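La tía Mechthild y el tren de las cuatro

Mi tía Mechthild Rüegg llegó a Ternero un lunes de junio con una maleta, un paraguas y la firme intención de quedarse cuatro días. Se quedó trece años, y todavía hay quien le pregunta en la panadería cuándo se marcha.

Yo era entonces una niña larguirucha y preguntona, y me tocó ir a buscarla a la estación porque mi madre tenía un bizcocho en el horno y mi padre, según decía él, no sabía hablar con suizas. El tren de Landry entró resoplando, bajó un señor con una jaula tapada, bajó un cura, y al final, cuando ya cerraban las puertas, bajó ella, despidiéndose de todo el vagón como si dejara atrás a la familia entera.

—Tú eres la pequeña —me dijo—. ¿Hay aquí un río?

Le dije que sí, aunque en verano era más bien un hilo de agua entre juncos, y quiso verlo antes que la casa. Así que fuimos, con la maleta dando tumbos por el camino de los huertos, y se sentó en una piedra, se quitó los zapatos (unos zapatos marrones, muy serios, de cordones) y metió los pies en el agua con un suspiro que espantó a las ranas.

Allí me contó que había escrito 237 cartas a un relojero de Osumura, y que él había contestado a dieciséis. Las traía todas en la maleta, atadas con una cinta, y por eso pesaba tanto, o eso creí yo, que a esa edad pensaba que las palabras pesaban según lo tristes que fueran.

—¿Y qué decían las suyas? —le pregunté.

—Hablaba mucho del tiempo —dijo ella, y movió los dedos de los pies—. Tenía una letra preciosa.

Cuando llegamos a casa el bizcocho se había enfriado, mi madre estaba enfadada y mi padre, que no sabía hablar con suizas, acabó jugando con ella a las cartas hasta la medianoche y perdiendo hasta el último garbanzo.
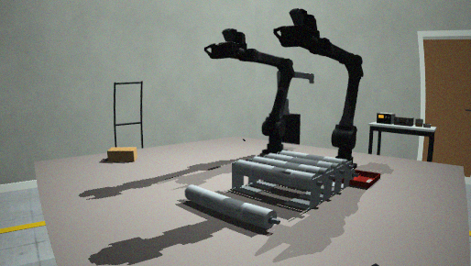

Dos brazos negros junto a una mesa de color pálido. Ilustración digital.

El relojero escribió una vez más, ya en otoño. Ella leyó la carta de pie, junto a la ventana, la dobló despacio y me pidió que la acompañara al río. Llevaba bastante agua y hacía un frío tremendo, pero se descalzó igual.

—Dice que en Osumura ha llovido —me contó.

Luego volvimos por los huertos, cogidas del brazo, hablando de qué haríamos de cena.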